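Keltivik Textile Reuse Project
Progress report to the Dhillon Fund, second period
Prepared by Oanh Đào, project lead

1. Status

Work packages 1 and 2 are complete. Work package 3 (wash durability) is running one month behind the schedule in the grant agreement. Work package 4 (distribution) has not started and is not due to start until the next period. Spending is within budget on all lines except laundry services, discussed in section 4.

2. Intake and sorting

The target for the period was 1000 kg of discarded hotel and restaurant linen. Intake reached 3524 kg, mainly due to a single clearance at the Enberg site, where two floors were refitted at once. The surplus has been baled and stored dry. We do not propose to process it under the current grant.

Sorting follows the grade sheet approved in the first period. Grade A is cut for cloths and napkins, grade B for wiping rags, and grade C goes to the fiber recycler. The share of grade C was higher than planned. Most rejects were polyester blends with no care label, and the burn test used to identify them is slow. Zhuoran Du has drafted a shorter procedure that tests one piece per bale and extends to the full bale only when the result is mixed. It will be tried on the next delivery.

3. Cutting and edge finishing

The cutting templates were reduced from five sizes to two. This lowered offcut waste and removed most of the marking errors reported last time. Edge finishing was moved from a folded, lockstitched hem to an overlocked edge, which takes less fabric and can be sewn in one pass. Thread tension remains the main source of faults. Tension that is too high gives a wavy edge after the first wash; tension that is too low lets the corners fray.

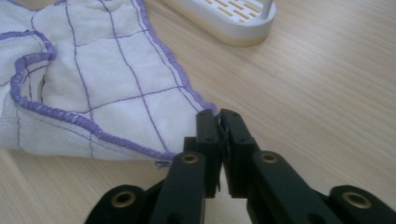
Page last changed: February, by O. Đào

Wash tests are carried out on lots of 300 cloths. Each lot is washed at 140°F, tumble dried, and checked after every fifth cycle for seam failure, shrinkage, and color transfer from the thread. The first lot has finished its full set of cycles. The second was stopped early when a dryer thermostat failed, and its results are excluded from the data file. A replacement lot has been cut and is waiting for machine time.

Shrinkage in the first lot was greater along the warp than across it. The templates will be lengthened to compensate. Seam failures were concentrated at the corners, where the operator turns the cloth. We have asked Cinero, the sewing contractor, to run off each side and restart at the corner on half of the replacement lot so that the two methods can be compared.

4. Budget

Laundry services are over the planned amount by $1000. The cause is the repeated lot and a minimum charge the laundry applies to part loads. We request approval to cover this from the transport line, which is underspent following the combined pickup at Enberg. No change to the total grant is requested.

5. Next period

Complete the replacement lot and issue the durability results.
Revise both templates and reissue the cutting instructions.
Agree on delivery terms with the first two receiving kitchens.
Submit the storage inventory with the next claim.

Questions on the test data should go to Zhuoran Du. The next project call is on Monday at 10:30 a.m., and a decision on the transfer in section 4 would be useful by then.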